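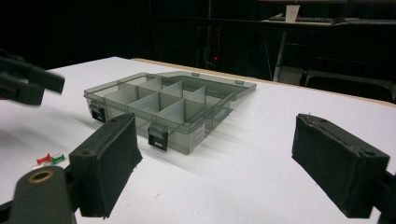
Arash Bagheri wanted the number by Friday, and all I had was a list of things I wished we owned.

"Just tell me what it costs to teach the thing to sort," he said, leaning in my doorway with his coat already on. Arash runs money at Zumora. He's a nice guy, he really is, but he says "the thing" about every piece of hardware in the building, including the coffee maker.

So I did what I always do when I'm stuck on a spreadsheet. I went down to the back room to bother Tabrizi.

Tabrizi had the hand grippers out and was working through the sorting task, small parts into the organizer box, over and over, so that someday an arm at our Sorkcombe plant could do it without her. She didn't look up. I stood there with my laptop balanced on my arm like a waiter.

"How many pairs of those do we need?" I asked.

"How many people are you giving me?"

"I don't know. Five?"

"Then five pairs. And two spares, so seven." She squinted at something in the jaws. "And pads. The foam gets ragged along the edge. You always forget pads."

I did always forget pads! I typed PADS in capital letters and felt terrible about last year.

The arms were the easy part, if you can believe it. Prenderport had quoted us for four of them back in March, delivery in 12 weeks, and the quote had a nice drawing on the front and a total on the back that made me go and stand by the window for a bit. But Arash liked that total. It was one line. You could point at it. What he didn't like was everything I kept wanting to put underneath — cables, tables, chairs, more organizer boxes, and the hours. Mostly the hours.

"He's going to ask why we're paying grown people to play with push pins," I said.

"Tell him to come try it."

I laughed, and then I saw she was serious.

He came down the next morning, coat on again (I swear he sleeps in it), and Tabrizi handed him the grippers without a word. I've seen Arash talk a landlord into repainting a whole building. I had never seen him go quiet over a plastic box.
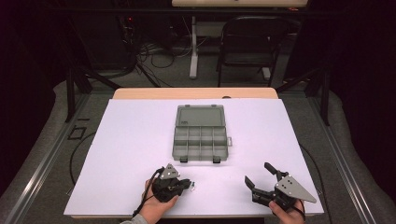 One hand closed, one hand open, and a whole grid of compartments to go.

He dropped the first pin. He dropped the second pin. The third one he got all the way over the divider, and then it rolled into the wrong compartment and he said a word I hadn't known he knew.

"How long does she do this for?" he asked me, as if Tabrizi weren't standing right there.

"All day," said Tabrizi.

He went at it until lunch. I had a meeting and skipped it — I figured the guy I was supposed to be meeting with was already in the room. Somewhere in there he took the coat off and hung it on a folding chair, and I noticed he had started calling them grippers.

When he finally put them down he shook out his wrists and held out a hand for my laptop. He scrolled past the arms without stopping. He scrolled past the tables. When he got to the hours he sat down.

"This is too low," he said.

"I know it's too low. I made it low for you."

"Well, fix it." He scrolled some more. "What's this one? Why is it in capitals?"

"Pads," Tabrizi and I said.

He typed something in the box next to it, gave me back the laptop, and asked her if he could have one more try before he went upstairs.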